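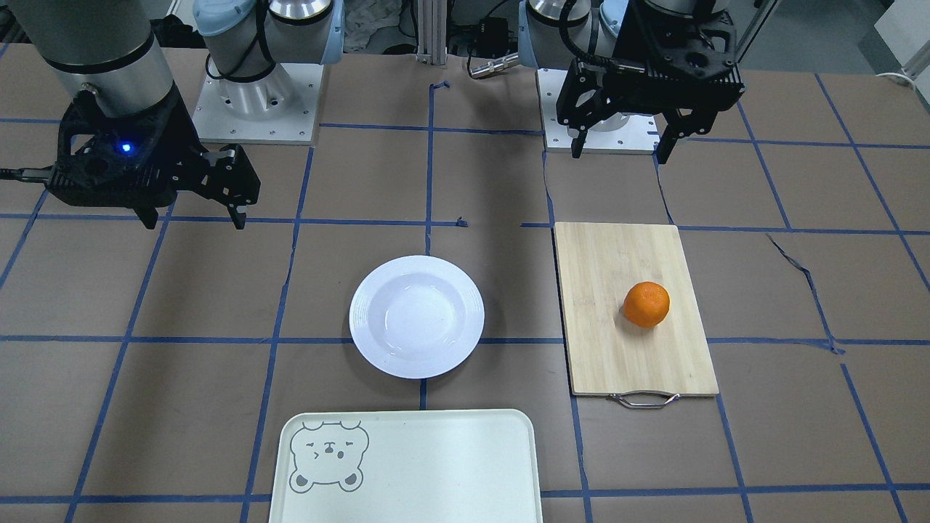 Reading time: 5 minutes

Rurness offset fault

The Rurness offset fault is a failure mode of two-arm tabletop robot cells in which one arm runs with a base offset that no longer matches its real mounting position, while the other arm runs with a correct one. Each arm moves accurately by its own reckoning. The error lies in the stored relation between the two bases, and it appears only when both arms work on the same object or enter the same part of the table. The fault is named after the Rurness test site, where it caused a collision on Monday, July 2, 2018.

The term is sometimes used loosely for any calibration error in a paired arm system. In the stricter sense used by Toivonen and Figueiredo, it covers only those cases where a saved offset is restored without a check against the hardware.

Background

In a two-arm cell, both arms are usually bolted along one edge of a shared table and reach forward over it. The controller keeps a position and orientation for each base. Commands given in table coordinates are converted to joint angles separately for each arm. A parallel gripper on each wrist does the handling.

The Rurness cells were built for work with ordinary household objects. Typical tasks included lifting a piece of fruit from a cutting board and setting it on a plate, turning a tray, and passing an item from one gripper to the other. The work surface was covered in brown paper and marked with a grid of blue tape. Operators used the grid to reset objects by eye between trials. It was never a measuring reference for the arms, although some early notes on the fault treat it as one.

The arms were supplied by Warketti. Motion planning and collision checking were handled by a controller package called Lader, version 3. The trial schedule and logging were run by a separate program, Prado.

The Rurness incident

In April the mounting plate of the left arm was moved outward to give more elbow room. The offset was measured again and entered in Lader, and the cell was returned to use. The new value was held in the active configuration. The backup profile was not rewritten and still held the old one.

The cell then completed 2000 trials without a recorded contact between the arms. On the day of the incident the controller was restarted after a network cable was replaced. Lader found its active configuration incomplete and loaded the backup profile in its place. It logged the substitution as code 352, a notice-level message. Prado passed only warnings and errors to the operator's screen, so the message did not appear there.

The difference between the stored and the real position of the left base was 62 mm. Single-arm trials were run first. The right arm was unaffected and performed normally. The left arm missed two grasps, and the misses were put down to the placement of the object. The first shared trial called for the left gripper to wait over the cutting board while the right gripper approached the same object. The planner calculated a clear path for both. The fingers of the left gripper met the housing of the right gripper during the descent, and the left wrist continued to push until its torque limit was reached.

There were no injuries. The right gripper housing was cracked, one finger was bent, and the object under test was crushed against the board. The protective stop worked as designed, but it acted after contact.

Mechanism

The fault requires three conditions:

The real position of a base has changed since a configuration was saved.

The controller can return to that configuration without operator approval.

The collision check relies on the stored offset and has no independent measurement of where the other arm is.

The third condition explains why the planner gives no warning. A collision check compares two models. If one model is displaced, the calculated gap between the arms is wrong by the same amount, and a path that passes through the other arm can be accepted as clear. Joint encoders do not reveal the error. They report the angles of the joints relative to the base and carry no information about where the base stands on the table.

A pure shift produces the same error everywhere in the reach of the arm. A rotation of the base produces an error that grows with distance, and is harder to notice near the mounting plate. The Rurness case was a shift along the back edge of the table, with no measurable rotation.

Detection

Signs of the fault before contact include repeated missed grasps by one arm, with the misses all falling on the same side of the object. Random misses point to other causes, such as worn finger pads or poor object detection. A cell that corrects its aim from a wrist camera may hide the pattern, as the final correction absorbs the offset during each grasp. Such a cell can pick reliably and still collide during a handover.

The common test is the touch check. Each arm in turn lowers a closed gripper at low speed to a fixed pin on the table, and the two reported pin positions are compared. Agreement between the arms matters more here than agreement with a drawing. Placing an object by eye on a tape line is not an adequate substitute. Tape stretches and lifts as it is handled, and paper can creep under repeated contact.

Investigation and dispute

The incident report was written by Tuulikki Toivonen, then responsible for cell safety at Rurness. It classed the event as a configuration management failure. Its main finding was that restoring a backup had been treated as a recovery action when it should have been treated as a change to the machine. The report also criticized the severity given to code 352.

Rogério Figueiredo, who had set up the trial schedule, disagreed with part of the finding. In a written reply he argued that a higher severity would have changed little, given the number of routine warnings operators already cleared at each startup. He held that the cell should have been unable to begin a shared trial until both arms had passed a touch check. He also noted that the two missed grasps were in the log and that no rule required anyone to read it before continuing.

The final version of the report adopted the touch check and kept the recommendation on severity. The question of whether the backup should exist at all was left open.

Corrective measures

The following changes were made at Rurness:

Automatic loading of a backup profile was disabled. The controller now remains in a stopped state until an operator selects a profile.

A touch check is required after every restart, after any work on a mounting plate, and before the first shared trial of a session.

Base offsets are stored with a record of the last mechanical change. A profile older than that change cannot be selected.

Code 352 was raised to an error.

Torque limits during shared motion were lowered. This does not prevent the fault, and was intended to reduce damage when contact occurs. It increased the number of false stops when heavier objects were handled, and the limit was later made dependent on the load.

Related faults

Encoder zero loss affects a single joint and distorts the whole posture of the arm, so it is usually visible at the home position. Tool offset error displaces the gripper tip relative to the wrist and changes direction as the wrist turns. Clock skew between two arm controllers can produce a similar collision during fast motion, but disappears when the arms are at rest. A loose mounting plate may cause the Rurness offset fault in a gradual form, in which case the stored value was correct when saved and restoring it offers no remedy.

See also

Base frame calibration
Handover (robotics)
Protective stop
Touch check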